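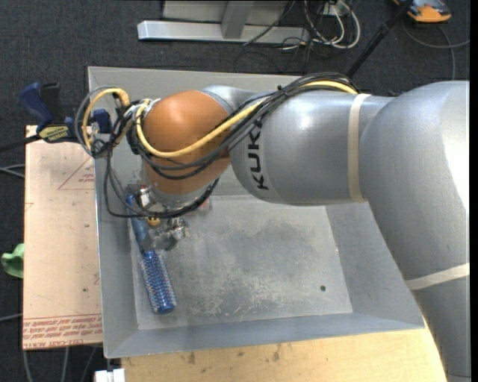
Gripper over the bin, with the blue cylindrical item lying near the left edge.

Cable dressing on the Gradthorpe cell

4 August 2023

I have been rewriting our bench rules for bin picking, and the section on cables has grown longer than the rest put together. The old version was one line: "secure all leads". Devendra Yadav pointed out that this can't be checked, and he is right.

The new wording is as follows. Any lead that crosses a joint must have enough slack for the full travel of that joint. Loops at the wrist must stay above the fingertips at the lowest pick height. Check this by jogging the arm at reduced speed to all four corners of the bin before the first cycle of a session. Log the result even if nothing changed.

The inspection interval for connectors is now 100 cycles. It was 410, a figure inherited from the Brulludstead rig, which had its leads inside the arm.
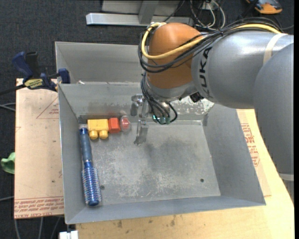

Hairbrush on the left of the bin floor, toy blocks along the back wall.

Clamps are next. I want a position mark for each one, so that a shifted bin shows up before the pick offsets drift. The clamp check goes on the same sheet as the cables, signed by whoever starts the session.

Still open: whether floor cables need their own rule. Comments welcome, particularly from anyone who used the March draft.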